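Cloths, Hems and Folding: Pages from the Wistow Linen Table
24/06/2018

Well, I promised everyone who came along that I would put something up here, and it has taken me rather longer than I meant it to, for which I am sorry (the garden has had the best of me since March). The linen table started as a couple of us sorting out the cupboard at the Umdale Rooms, and by the time we had emptied every shelf we had 182 pieces of cloth laid out in piles, from great big damask tablecloths down to little tray cloths you could hardly wrap a bun in. I do love a tray cloth.

What follows is a bit of a wander through the day, with my notes written next to each part while I can still remember what was what. If I have muddled your auntie's napkins with somebody else's, do please write and tell me and I'll put it right.

The big tablecloths

We did these first, while our arms were fresh. Dorothy Clegg showed us her way of folding a long cloth, which is to bring the selvedges together, give it a good shake, and then fold in towards the middle from both ends so that the crease never falls in the same place twice running. I had been doing it wrong for 28 years and my cloths have the lines to prove it!

The longest one came from the old Morrison house and took the whole of the trestle with a good drop left over at either end. It has a darn in one corner that is so neatly done we all had to have a turn at finding it.

The plain blues

I had a soft spot for this pile, I must say. Plain cloths get overlooked next to the embroidered ones, but they are the ones that get used, and a nice light blue goes with nearly any crockery you care to put on it. Desmond Achterberg thinks they want a white border. I don't, and we have agreed to leave it there.

A light blue cloth on the pale cream surface, with black fingertips pointing down towards it. It's a gentle sort of colour, and I think it sits very prettily against the cream.

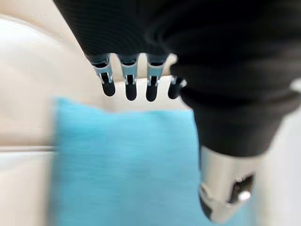
Napkins and odds and ends

There were a good many single napkins with no partners, and Tanko Ezeani had the bright idea of tying them up in mixed bundles of 5, matched by size and never mind the pattern. They look so cheerful like that, and I have already put my name on one bundle for the summer.

The tray cloths went into the shallow drawer, flat, with tissue between them. Ryan Oakley has written out labels for all the shelves in his lovely square hand, so there is no excuse now for putting a pillowcase in with the tea towels.

If you would like to borrow anything, leave a note in the book by the door with your name and what you're after, and bring it back washed but not starched, please. Tsz-kin Mak has the cupboard key.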